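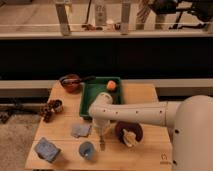
2026-03-02

My grandmother's recipe for plum sauce calls for 8 pounds of plums, and it doesn't say what sort, or how ripe, or whether that's before or after you've pitted them. I've been making it for years now and I still stand in the kitchen every time arguing with an index card.

The plums this year came from the market at Adgate, where a grower had crates of little dark ones going cheap at the end of the morning (the best time to turn up, if you don't mind a few soft spots). I bought far too many. I always do! Then it was home with the windows open and the big pot out, and the whole afternoon gone before I'd even thought about dinner.

I did change one thing. The card says a full cup of vinegar, and my lot have always found that a bit fierce, so I held back a third of it and put in a good knob of ginger and some star anise — only 4 of them, and fished out before bottling, as they do take over if you let them. It smelled wonderful all the way down the hall. The colour came up beautifully too, that deep, almost black red you never quite get with the yellow-fleshed ones.

My labels are a disgrace, as usual. I ran out of the proper sticky ones and finished off with masking tape, so half the jars say "plum sauce" and the rest say "PS" and the month, in pencil.

It wants a few weeks in the cupboard before it's at its best, and by May it should have mellowed nicely. We'll have it with cold lamb, and I'll put a couple of jars aside for the neighbours, who keep us in lemons all winter.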